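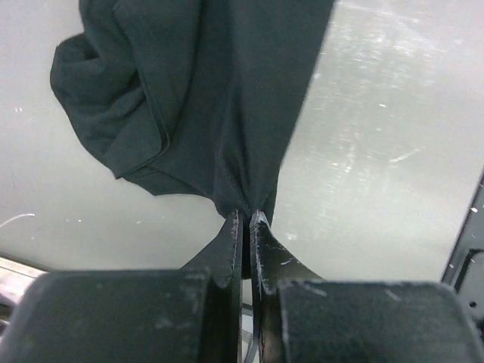 Laundry & Textile Care > Folding and Storage
Thread: Dark knit tees, folding from a hang vs. folding flat

We use cookies to remember your login and display settings. Accept | Manage

hemline_r
I fold dark cotton knit T-shirts for a small rental uniform service, 300 a week. The old method was to lay each shirt flat, smooth it, fold in thirds, then halve. I have started picking the shirt up by a single point and letting it hang before it goes on the table. The weight of the cloth pulls the creases on the loaded side straight. The other side bunches, usually where the sleeve is, and the hem rolls back on itself. Is there a pickup point on a jersey tee that leaves both sides reasonably flat?

Driltel
No. With one point the load runs in lines toward the grip and everything off those lines is slack. You get a taut panel with fine wrinkles converging on the pinch, and a crumpled lobe elsewhere. Use two points, both shoulder seams, a hand's width in from the sleeve.

hemline_r
Two points is what I did before. It takes longer to find the second seam on a charcoal shirt than to do the rest of the fold. Dark knit shows very little contrast at the seams under our lights.

Merja Manninen
Find the hem first. The bottom hem on most tees is a double layer with a stitch line, so you can feel it without seeing it. Pick up anywhere, run the free hand down to the hem, follow it to a side, then lift from there and let go of the first grip. The second hang is much more orderly than the first. I do this with black shirts every wash.

Samuel
Disagree with hanging at all. Knit stretches under its own weight when damp. If the shirts come out of the dryer a little early you are pulling the collar or the hem out of shape each time. Flat only.

Driltel
For a few seconds? A cotton tee will not take a set from that. Drying one overnight on a peg is a different matter.

Samuel
I have hems with a permanent point in them. They were pegged, I grant that. I would still keep the pinch small and short.

Merja Manninen
A small pinch is worse. It puts the same load on less cloth and leaves a twist mark. Take a wider bite, two fingers deep, and keep the cloth from rotating as it drops. If the gathered part twists, the side seams end up on the front of the shirt when it lands.

hemline_r
The twist is a fair description of my problem. I have been lowering the shirt onto the table still twisted and then correcting it by hand.

Hirkotach
Untwist in the air. Hold the gather, give it a half turn against the twist, and lower the far edge first so it drags flat. Also work on a pale table. Dark cloth on a dark table hides a folded-under hem completely, and you only find it when the stack leans.

Drilus
Seconding the pale surface. We changed from a green cutting mat to off-white melamine in January and stopped refolding so many. The one drawback is lint. Brushed or slightly fuzzy knits leave it everywhere and it shows.

Samuel
Lint is a dryer filter problem.

Drilus
Not with new shirts. They shed for the first few washes whatever the filter is doing.

hemline_r
Tried Merja's hem method on one bin. Slower for the first dozen shirts, then roughly the same as before, with less smoothing at the end. Sleeves still fold under on the side I am not holding. I will try Hirkotach's half turn on the next bin and post the result.

Merja Manninen
For the sleeve, shake once, downward, before lowering. Once only.

Last updated: 21 Dec 2024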